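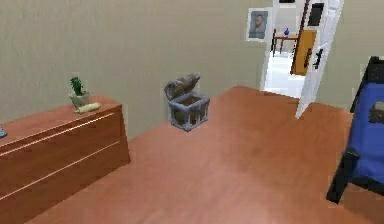 # The long way round to an empty drawer

My aunt kept string. She kept it in the bottom drawer of the bedroom chest, wound into little figures of eight, and when she moved to the flat in Bastormont the string went with her, along with 13 biscuit tins and a fondue set that had never met any cheese. I thought of her often this spring, when my husband and I finally decided to clear out our own house before the children had to do it for us.

We'd been putting it off for years, if I'm truthful. Then in April the boiler had to be replaced, which meant emptying the cupboard on the landing, and out of that one cupboard (it isn't even a deep one!) came enough to cover the spare bed and most of the floor. Curtains from the house before this one. A tent with no poles. Letters, and I do mean letters, in carrier bags.

So I rang Dirk Geerts, who runs a small clearing and sorting business called Voveck and had helped a friend of mine after her mother died. I'd expected somebody brisk. He came with a flask of coffee and sat on the stairs for most of the first morning, asking me what I liked doing on a Sunday afternoon.

"People start with the photographs," he told me, "and then they're crying by eleven and nothing has moved. Start with towels."

We started with towels. After that came the kitchen, and then coats, and by the second week I had got rather quick at it and was starting to eye up my husband's side of the wardrobe. 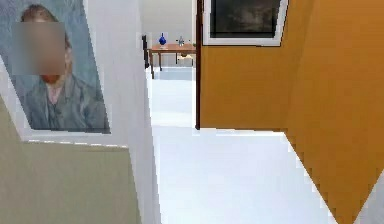
Books were much harder. I own, or owned, something over 1,000 of them, and each one I picked up had to be opened, and once opened it had to be read for a bit - you know how it goes. In the end 179 went to the Tipoki bookshop on the corner, where they pay you in credit, and I'm sorry to say I came home the same afternoon with two more.

The letters I've kept. Dirk suggested a single box, with a lid that had to close, and I spent several evenings at the kitchen table with the radio on, reading my own mother's handwriting and hearing her complain about the price of plums. My daughter joined me for one of them and asked who everybody was, so now there are pencil notes on the backs.

There's still the shed. My husband says the shed is his and that every jar of screws in it has a purpose, and we've agreed to talk about it again when the evenings are lighter. As for the string, I found a ball of it in the landing cupboard, wound in figures of eight, and I've put it back.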